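Forness two-finger gripper, narrow tips: review after 48 hours of bench use
Posted by Troels Holst, 11/4/25

We do small-batch testing of desktop computers, mostly taking parts out and putting them back. Our old gripper was a wide parallel model from Condori. It was strong and it never gave trouble, but the fingers were too broad to get between a memory module and its neighbour. Shabnam Dogar, who runs the cell with me, asked for something slimmer and we bought the Forness in June.

Fitting took one morning. The adapter plate lined up with our wrist flange and the hex screws were all one size, so one key does the whole job. The manual is thin. It gives the opening width and the payload but says nothing on how to set the closing force for small parts, and I had to write to Forness for the table. They replied in 3 days.

Most of our trials are inside tower cases laid flat. The reach is the best thing about this gripper. The tips go down past the case wall without the body touching anything, which the Condori could not do.

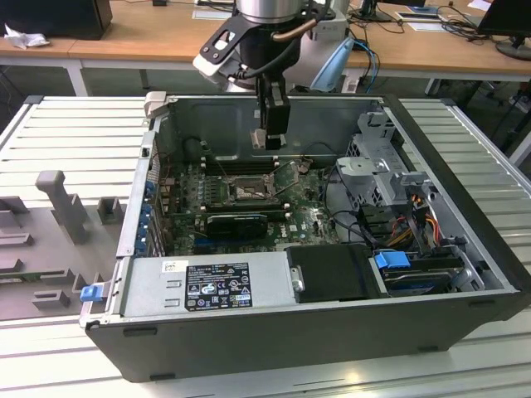 Dell tower on the bench, side panel off, gripper over the memory end of the board.

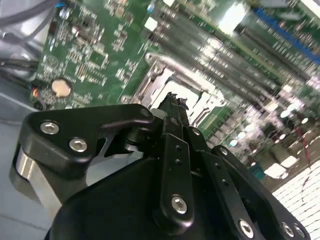

Can the narrow tips be used on a processor socket lever as well as on memory?
They can, but slow the arm down and come in from straight above. The tips are stiff along their length and will flex a little if pushed sideways, so a lever that needs a sideways nudge first is better done by hand or with a hooked tip.

On wrist cameras, we tried two. The Fosis has a wider view and sees more of the board, but small parts blur while the arm is moving. The Gisthorpe is sharper up close and costs more. With either one the gripper takes up a good share of the view. We kept the Fosis and added a short pause before each grasp.

We logged 354 grasps on memory modules. Five were dropped, all of them before I had the force table. Chae-won Ma repeated part of the run with the Condori controller in place of the one Forness supplies and found no difference in grip, though the Forness software starts up faster.

Things I would change: the cable exits on the side where we least want it, the spare tips are sold only in pairs, and the screws need checking for tightness every week.

I would buy it again for work inside cases. For lifting whole power supplies, keep a wider gripper on the shelf.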